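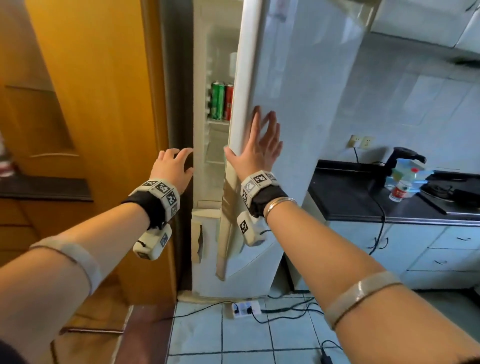 Clenavton Delays PC Version of "Costance," Says Frame Rate Claims Were Not Ready

TRIRNTON, 25 July 2023. Clenavton, the studio behind the farming and survival game Costance, said today that the PC version will not ship with the console release. The studio is also withdrawing the performance figures it gave players in March, which it now says came from a part of the game that most people would pass through in minutes.

"We put out a number that looked good and we should have asked harder questions about it," said Hauwa Ogunleye, studio head at Clenavton. "It was measured in the opening valley, with no weather and hardly any animals. I would not buy a game on the strength of that, and I don't expect anyone else to."

Since March, the studio has been testing Costance on a wider range of home computers, including older machines with four processor cores and 8 GB of memory. Players in the closed test sent in 2,000 reports. Many described short freezes when entering the market town, and a smaller group saw the game stop responding after a long session. Clenavton has found the cause of the first problem. It has a theory about the second and is not ready to call it more than that.

The studio also looked at the fixes that players have been passing around on forums. Most of these involve deleting the shader cache, turning off overlays, or raising the priority of the game in Windows. Clenavton could not show that any of them made a lasting difference.

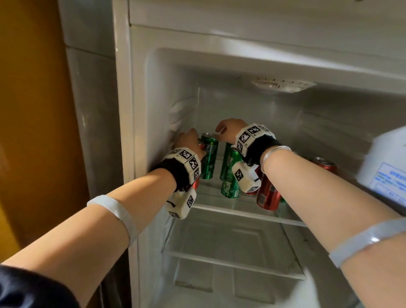 Deleting the cache made things worse on several test machines, as the game then had to build it again while running. Players who believe one of these steps helped them are welcome to keep using it, but support staff will no longer suggest them.

"People restart the computer, the game runs better for an hour, and whatever they changed last gets the credit," said Julián Cabello, lead engineer. "We did the same thing in the office. We had a patch in April that everyone liked, and when we tested it properly it did nothing."

Testing of the next build will be handled by Tijani, an outside quality lab, over six weeks. Tijani will choose its own save files and hardware, and Clenavton has agreed to publish the results whether or not they are flattering. Omolara Oyelaran, who runs the lab's PC team, said her group had turned down an earlier request to test only the opening valley.

"An average frame rate tells you very little about stutter," Oyelaran said. "We will report the worst moments and where they happen."

Clenavton is not giving a new date for the PC version. Pre-orders can be refunded in full through the store where they were made, with no limit on hours played in the test. The console release is not affected.

Press contact: Shuk-fan Yuen, Clenavton, Trirnton
Player support: Ladi Iyamu, Clenavton, Trirnton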